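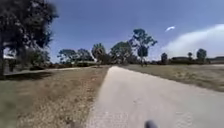

Why Does the Path Get Skinny? And Other Things to Wonder About on a Walk in the Park

I walk the same park path nearly every morning. It's flat and wide and it goes on for a good long way, and you might think I'd be bored with it by now. Nope! A path is full of questions if you go slowly enough, and I am a very slow walker. So lace up your shoes and come along with me.

The skinny path puzzle

Stand in the middle of any long, straight path and look down it. Close to your feet the path is wide. Far away it looks as thin as a ribbon. But if you walk all the way to the thin part (I've done it, with a tape measure in my pocket), the path is just as wide there as it was where you started.

So what's going on? Your eyes are playing by a rule called perspective. Things that are far away take up less room in what you see. A bus at the other end of your street can hide behind your thumb, even though you'd never fit a bus behind your thumb up close. The far end of the path gets the same treatment. Both edges seem to squeeze together until you can hardly tell them apart. Artists call the spot where the edges seem to meet the vanishing point, and once you know about it you'll start finding it in paintings all over the place.

Try this at home: lay two long pieces of string on the floor, side by side, the same distance apart the whole way. Now lie on your tummy at one end and look along them. Then stand up and look again. Which way makes the strings squeeze together more? I got my whole family lying in the hallway for this one, and my brother-in-law had trouble getting up again.

What is a path made of?

Lots of park paths look gray, but gray paths aren't all the same stuff. Two kinds you'll meet a lot are concrete and asphalt.

Concrete is made from cement, sand, little stones and water, all mixed up into a thick gray mush. Workers pour the mush into a shape and smooth the top. Then it slowly turns hard. People say it "dries," but really the cement and the water join up and grow tiny crystals that grab hold of the sand and stones. Concrete can even go hard underwater!

Asphalt is different. It's stones and sand held together with a black, gooey stuff that comes from oil. It goes down hot, and a heavy roller squashes it flat. Brand new asphalt is very dark, nearly black. Then the sun shines on it, and feet and bikes rub the black coating off the top, and year after year it fades to gray. That's why an old asphalt path and a concrete path can look a lot like each other from far off. You have to crouch down and have a proper look at the speckles.

I asked my neighbor Ginette Guillot about this, as she used to work on roads for a company called Ternent. She told me she can tell the two apart with her eyes shut, just from how they feel under her boots. I've tried it. I can't.

The grass next door

Now step off to the side (look out for bikes first). The strip of ground beside a path is called a verge. It's a good word, verge. Verges have a hard life, and a lot of them end up dry and patchy, with straw-colored tufts here and bare dirt there.

Think about what a grass plant wants. It wants water, sunlight, and soil that's soft enough for its roots to push through. Beside a path, people step off to let each other by. Dogs stop and sniff. Every one of those feet presses the soil down a tiny bit, and squashed soil is hard for roots and hard for rain to soak into. If the weather stays dry for a while too, the grass goes brown.

Brown grass doesn't always mean dead grass, though! Many kinds of grass can go dormant, which is a bit like taking a nap. The blades on top turn tan and crunchy, but the part down near the roots is still alive and waiting. When enough rain comes, up pop new green blades. I watched one little patch do this in March and I was so pleased I told the mail carrier.

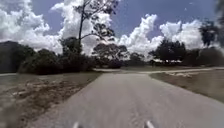 Look up for a minute

When you're somewhere flat and open, you get an awful lot of sky for your money. My favorite days are the ones with big, puffy, white clouds that look like heaps of mashed potato. Those are called cumulus clouds. "Cumulus" is a Latin word for a heap, so I'm not the only one who thinks so.

Cumulus clouds start on the ground, in a way. The sun warms the grass and the pavement, and the ground warms the air sitting on top of it. Warm air rises. As it goes up it gets cooler, and the water hiding in it turns into teeny tiny droplets. A cloud is a gigantic crowd of those droplets.

Here's the part that made me stop chewing my sandwich. A fairly small puffy cloud can be 1000 meters across, or even more. That's as long as ten football fields or so, and it looks like you could pop it in your pocket. Our old friend perspective again!

Why are clouds white? Sunlight has all the colors of the rainbow mixed together in it. The droplets bounce all those colors around in every direction, and when they reach your eye all jumbled up, you see white. If a cloud gets very thick, less light makes it through to the bottom, and the underneath looks gray.

Trees that look like one long lump

Way off at the end of a long view, trees and bushes often turn into one dark, bumpy band. You can't pick out leaves. You may not even be able to pick out one tree from the next. Walk closer and the band comes apart: this bit is a round tree, that bit is a row of low shrubs, and there's a gap you never knew was there.

Big leafy trees do one more job that I'm very grateful for at lunchtime. They make shade. On a hot day the ground under a tree can feel much cooler than the path out in the sun. The leaves block the light, and they also let out water through tiny holes, and that helps cool the air too.

Your turn

Pick a path near you and take 15 minutes over it, even if you could run it in two. Bring a grown-up, a pencil and a notebook. Here are some things to try:

Look down the path and draw the two edges. Do they squeeze together?

Crouch and study the surface. How many colors of speckle can you find?

Find the brownest grass and the greenest grass. What's different about the two spots?

Choose one cloud and draw its outline. Count slowly to 40, look again, and draw it a second time.

My last cloud started out as a rabbit. By the time I got to 40 it was a boot, and Ginette said it had been a boot all along. We're going back tomorrow to argue about another one.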